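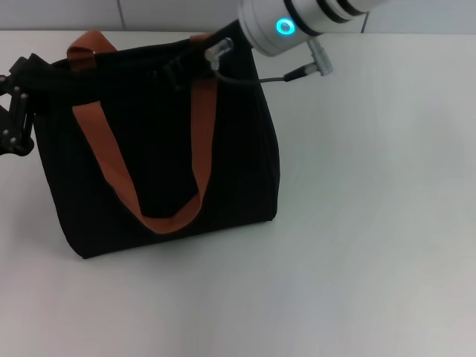 Print this page
E-mail this page

Recording a two-arm bag task by remote control

This guidance applies to operators at the Huson site who record demonstrations for the Dokodow programme. It covers soft bags with handles. Rigid boxes are dealt with in the Grorlow guide.

Before recording

Clear the table of everything except the bag. Stand the bag upright on its base and leave the front strap hanging down. Move both arms to the start position and check that the cables can travel freely – a cable caught on a strap will spoil the run.

Recording

1. Start the recording and keep both arms still for 3 seconds.
2. Bring the left gripper to the upper side of the bag, just below the rim, and close it slowly on the fabric.
3. Bring the second arm in over the opening. Do not press down on the rim.
4. Carry out the task on your work sheet at a steady pace. If you make a small error, correct it and carry on.
5. Open the grippers, withdraw both arms and stop the recording.

A run should last no more than 16 seconds. Longer runs are to be marked for review and kept.

After recording

Turn the bag slightly before the next run. After 7 runs, hand over the controls and rest. The target for each bag is 800 accepted runs, shared between Huson and Urrego. Faults with either arm must be entered in the site log before work resumes.

Print this page
E-mail this page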